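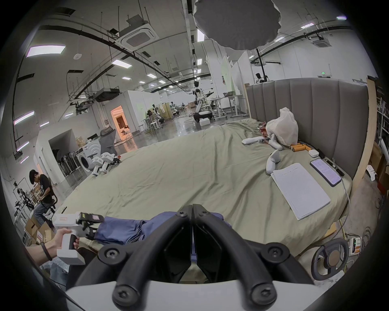
On the Keeping of a Household Budget

It has been my practice for several years to publish a short statement on the running of the household. The present entry concerns the annual review of expenditure, which was completed in November, and the decision to leave Pralleo for another supplier of electricity.

At the start of the year a limit of £2,000 was set for heat, light and water together. The final figure was £2,036. The excess is small, but it should be recorded. Most of it fell in the first quarter, when the boiler was left on its winter setting well into the spring.

Bills were entered in a ledger on the evening they arrived. Where a bill had been estimated, a fresh meter reading was sent and the entry was held over until a corrected bill came. Pralleo took 24 days to correct one of these, and the matter had to be raised with them twice. 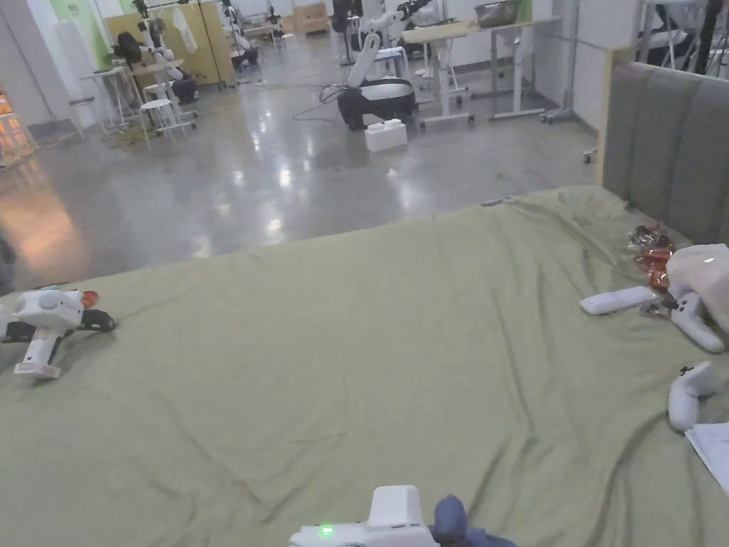 Bedding and Linen

Linen is treated as a separate heading in the accounts. Two fitted sheets were replaced during the year, both bought in the sale at Vullen in Grondurley. Plain colours were preferred, as they can be matched later without difficulty. Washing was moved to the cheaper night rate after 2 a.m. and no complaint was received from the neighbours.

Readers have asked whether a clothes dryer should be included under linen or under power. I enter the purchase under the former and the running cost under the latter. Any repair goes to general upkeep.
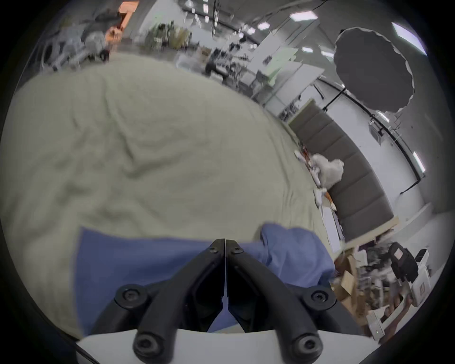

James writes that he would put the dryer wholly under power, on the grounds that splitting it hides what the machine costs to own. He adds that his own ledger was kept the other way until last winter, and that he has had to go back over all of it.

His point will be considered before the new ledger is opened.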